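Search this site Enter keyword

Learning from the wrist

Research at Hjaltested

Share 56 Comments 9

The robotics laboratory at Hjaltested has published the first results of Perside, a study of how a robot hand may be taught to pick things up using a camera fixed close to the hand itself. The work was led by Irja Ahonen and carried out with partners at Ostholm.

Most earlier trials at the laboratory relied on cameras mounted overhead. These gave a wide and steady view, but the arm often hid the object at the moment of contact. Under Perside, a person guides the arm through each task while the small camera records, and the control program, named Dandau, learns to link what is seen with how the fingers should move.

In all, 2523 guided attempts were collected by the end of August. They covered 12 tasks, each repeated with the object in a different position. Yellow tape on the carpet gives staff a fixed reference when the work is set out. 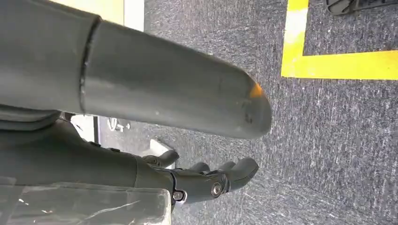 Results and limits

With the wrist view alone, Dandau completed nearly 56 per cent of grasps on objects it had not met in training. Adding the overhead view raised the figure only slightly. Flat items remained difficult, and the report records that the fingers tended to close too early.

"The close view contains more than we had assumed," Ahonen said. "The arm fills a good part of it, and the program must learn to work around that."

A second round of trials is planned at Ostholm, where the same method will be applied to a different arm.

Share 56 Comments 9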